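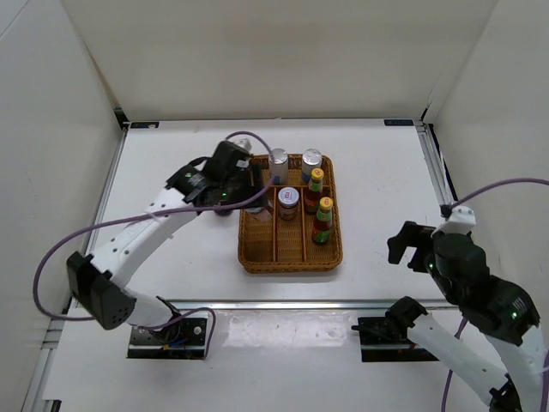 Wicker tray with cans, a small jar and two sauce bottles

It is evening, the kettle is on, and I finally write about my farm in Huvton. I promised this post in October and then I was busy with work, sorry for that.

For the people who don't play: Huvton is a browser game where you have a small island, some fields and a harbor. You plant, you cook, you sell to the ships. I started it to practice my English in the chat, and now my English is a little better and my island is very big. I am on level 13 of the harbor, and this level is the reason for my post.

On level 13 the game opens the Pitar Market. Before it, you sell everything to the ships for a fixed price. In the market the price changes every day, and the other players put their own goods there too. I was very excited, and on the first evening I sold all my pepper jam. I received 626 coins and I was happy like a child. The next morning the same jam was worth almost double. I looked at the screen for a long time.

So my first advice is to keep your jam. My second advice is to read the small letters under the price, where the game tells you if many players are selling the same thing. I did not see these letters for two weeks.

Now about the kitchen. Many players in my guild (we are called Mustent, it means nothing, our leader typed it wrong) say that the big oven is the best thing to buy after the market opens. I don't agree with them. The big oven costs 3026 coins and it needs wood all the time, and if you don't have the second forest you will wait and wait. I bought the Kaneko pot. It is slower than the oven, but it has 2 places for sauce and it works during the night when I am sleeping. In the morning I collect the sauce, drink my coffee and go to the bus.

The part I like less is the new storage. After the last update, the bottles and the jars are kept on different shelves, and each shelf must be upgraded alone. Before, I had one big shelf and I was never thinking about it. Now I have free space for jars and no space for bottles, so the pot stops and shows me a sad face. I wrote to the support and they answered politely that they will "look into it". We will see.

Also, please don't spend real money on the speed tickets. I did it one time, for the spring event, and the ticket finished while I was cooking dinner and I didn't use even half of it. My husband still asks me how is the fast farm.

Next time I want to write about the sheep, which are difficult. If you play on the same server and you have too many onions, send me a message in the game, I can give honey for them.

4 comments | Share this post

Get new posts by email. You can unsubscribe at any time.

This blog uses cookies. By reading on, you agree to their use.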